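A visit to the bag cell at Astadent, Markonville

In September I could spend one morning at Astadent, in the building behind the old bus depot in Markonville. I was there as a maintenance technician from a packaging plant, so I looked mostly at how the cell is kept running. They call the cell Totside. It has one arm with two black fingers, a white table, and a small camera near the hand. The work is with plastic bags that have a red closing edge.

Esther Okoth received me at 7 and we began with the morning check. She wipes the fingers with a dry cloth, looks at the screws of the bracket, and moves the hand slowly to the table to see if the zero height is still correct. If it is wrong by more than a sheet of paper, she teaches it again.

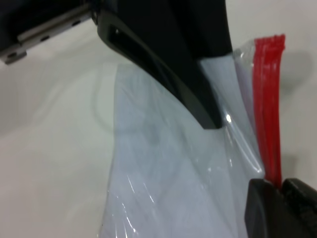

The finger pads were the subject of most of my questions. They are changed after 22 hours of work, also when they still look good, for the reason that a polished pad loses thin plastic before the eye can notice it. The old pads are kept in a drawer with the hours written on them. I liked this drawer very much. In our plant we throw them away, and then we discuss from memory.

The second difficulty is light. The lamps over the table were moved two times before the summer, and Esther would like to move them again. Clear plastic gives reflections which travel when the bag is turned, so the camera settings are saved under a separate name for each lamp position.
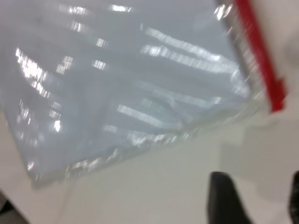
Zip-top bag with red closure on the white table, gripper fingers below it.

After coffee we looked at the log book. It had over 122 entries, and 19 of them were about the cable at the wrist. The cable is now fixed with a softer loop, and the connector is opened and cleaned at every pad change. Spare cables hang on the fence, already with labels. To replace one takes seven minutes if the tool box is complete.

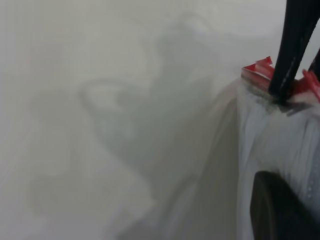
Were, who read these notes before I published them, wrote to me that the softer loop is good only when the arm does not turn far in one direction, and that I should also have asked for the torque of the bracket screws. I have sent this question to Esther and will add her answer to this page.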